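About Us

Fullislow is a small school of everyday cooking. We teach people who have a rice cooker at home and use it only for plain rice, or who do not use it at all because the booklet was lost long ago. Our first class was in May, in the back of a shop on Skostham Road, with 3 students and one cooker.

The school was started by Ruby-Lee Partington together with Châu, who learned to cook from her aunt and still corrects everybody's water level. Karia joined later and takes care of the bookings. Since the beginning we have taught 996 people, and 274 of them came back for a second course.

In the beginners' class we spend much time with the lid open, to learn the parts and how to clean them.

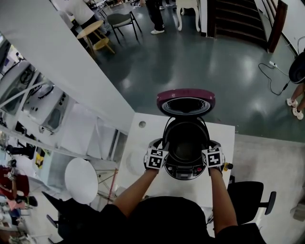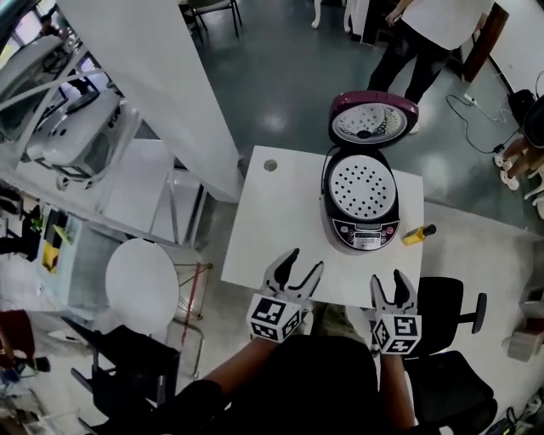
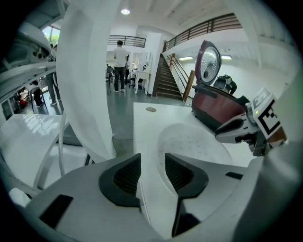

After this we go to the cooking itself: rinsing, measuring, soaking, and how long the rice should rest before you open it. In the second course we make congee, steamed vegetables and a simple sponge cake. All recipes are written in metric, and we try to keep the flavour close to what our families make.

Please bring an apron and a container with a good lid for the leftovers. You may also bring your own cooker, any colour and any age, if the cord is in safe condition. Classes are kept small, so kindly book early. Parking is behind the building, and the entrance is by the side door.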